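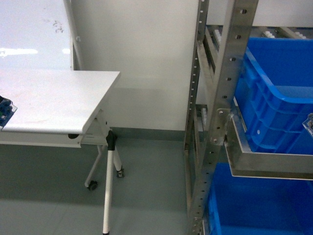

Hestuven reckons the folding table only caught on once people stopped owning dining rooms, and I half agree, though I'd put it down to church halls and school fetes myself.

Folding tables

A folding table is any table whose legs (or top, or both) collapse so it can be stored flat. I've been keeping these notes on portable furniture for years and this is easily my favourite entry, so bear with me!

Types

The trestle is the oldest sort still in everyday use: a loose board across two separate supports. Great for wallpapering, less great when your uncle leans on one end. Then there's the gateleg, with hinged flaps held up by a swinging leg, which suits a small flat beautifully. The card table has a leg folding in at each corner and a square top, often covered in felt or vinyl. Last comes the banquet table, long and rectangular, with the legs joined in pairs. Mine is a Cuson and it seats 6 if everyone likes each other.

Materials

Timber came first, and plenty of halls around Pravness still have theirs, heavy as anything and full of drawing pins. Moulded plastic tops on metal legs took over because one person can carry them (well, one person can drag them). Aluminium is the camper's choice, light and rust-free, but it dings if you so much as look at it.

Locking and safety

Most folding legs are held open by a sliding ring, a hinged brace or a spring catch. Check every one before you put the urn on. Fingers get pinched in the hinges, mine included, and a drop of oil each August keeps things moving nicely.

Storage

Stack them flat or stand them on their long edge, tops facing each other so the colour doesn't get scuffed off. The hall at Ho bought a proper trolley in May 2018 and I'm still jealous. Don't leave plastic ones in a hot shed under a load, as the tops can sag and they won't come back.

See also: camp stretcher, deckchair, ironing board, picnic table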